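Storing old movies and tie-in paperbacks, the quick version

Cleared out the den this weekend. 192 DVDs plus a stack of movie tie-in paperbacks that smelled like the basement. Notes before I forget them.

Get them off the floor first. Basement floor is where mine went bad. Bottom shelf at least 6 inches up, and not against an outside wall.

Stand discs upright, like books. Flat stacks crack the cases at the hinge. Ask me about my box set of that Omudell detective series — three broken trays, all from the bottom of the pile.

Sticker goo on ex-rental cases: hair dryer on low, peel slow, then a dab of cooking oil on a paper towel. Wipe with dish soap after. Don't do this with the paper sleeve still in. Take it out. I forgot twice.

Smudged disc? Soft cloth, from the center hole straight out to the edge. Never in circles. Plain water is fine for most. No window cleaner, no paper towels on the shiny side, they scrach.

Do all the sorting on one clear surface with decent light. Piles by genre, or just keep / sell / give away.
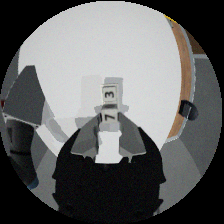 Pale tabletop, plain surface. Dark stuff shows up well on a light color.

Musty paperbacks: box with a lid, open dish of baking soda in the bottom, book standing up and fanned a little. 14 days. Change the soda halfway. Worked on most of mine, the Padilla Road novelization still stinks and is going in the recycling.

Posters. Roll them picture side out, loose, in a wide tube. Tight rolls never relax. Acid free tissue if you care about it, I only bothered for the two good ones.

Write a list as you go. Mine's a plain spreadsheet, title and shelf number, thats it. Stops you buying the same sequel again — January I came home with a second copy of Famard, still in the wrap.

Loaned-out discs get a sticky note in the empty slot.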